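テラゾー(人造石研ぎ出し)

テラゾーというのは、砕いた大理石などの石のかけらをセメントや樹脂に混ぜて固め、表面を磨いて仕上げる建材のことです。日本では「人研ぎ」、つまり人造石研ぎ出しの仲間として昔から親しまれてきました。古い小学校の手洗い場や銭湯の流し、あのつぶつぶ模様といえば思い出す方も多いんじゃないでしょうか。私は祖母の家の台所がまさにそれで、夏に腕をぺたっとのせるのが大好きでした!

語源はイタリア語で、テラスを意味する言葉と縁があると言われています。ヴェネツィアの職人が、大理石工事で余った端材を床に埋めて磨いたのが広まるきっかけだった、という話が有名ですね。端材の再利用なのに、仕上がりはちゃんと華やか。私がこの素材に惹かれるのはそこなんです。

作り方は大きく分けて2つあります。現場で流して研ぐ「現場打ち」と、工場で板にしてから張る「ブロック(タイル)」です。現場打ちは継ぎ目を減らせるかわりに手間がかかり、広い床だと割れを防ぐために真鍮などの目地棒を入れます。この金色の細い線がまたいいんですよ……。研ぎは粗い砥石から細かい砥石へと番手を上げていき、途中で小さな穴をペーストで埋めます。

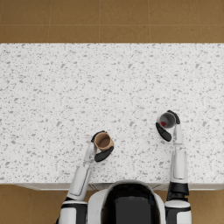 石のかけらは「種石」と呼ばれ、大きさと色の組み合わせで印象ががらりと変わります。細かい粒だけなら遠目にはほとんど無地に見えますし、大粒を混ぜると急ににぎやかになります。以前、グレブポルトという町の工房で職人のアンキツァ・ペテクさんに見本を出してもらったことがあるのですが、棚の見本板は1328枚を超えるとのこと。選べるわけがありません(結局、灰色系の4枚まで絞って時間切れでした)。

手入れについても少し。セメント系のものは酸に弱いので、酢やレモン汁、酸性の洗剤は避けてください。こぼしたらすぐ水拭き、ふだんは中性洗剤で十分です。樹脂系は吸水しにくく薄くも作れますが、熱や紫外線で変色することがあるので、熱い鍋の直置きや屋外での使用には気をつけたいところです。つやが落ちてきたら再研磨という手があり、古い建物の床が磨き直しで見違えることも珍しくありません。

なお、見た目のよく似たものに御影石(花崗岩)がありますが、あちらは天然の石で、粒は鉱物の結晶です。印刷でテラゾー柄を再現したシートや磁器タイルも増えていて、こちらは柄の繰り返しを探すと見分けやすいです。

関連項目:人造大理石、大理石、左官、モザイク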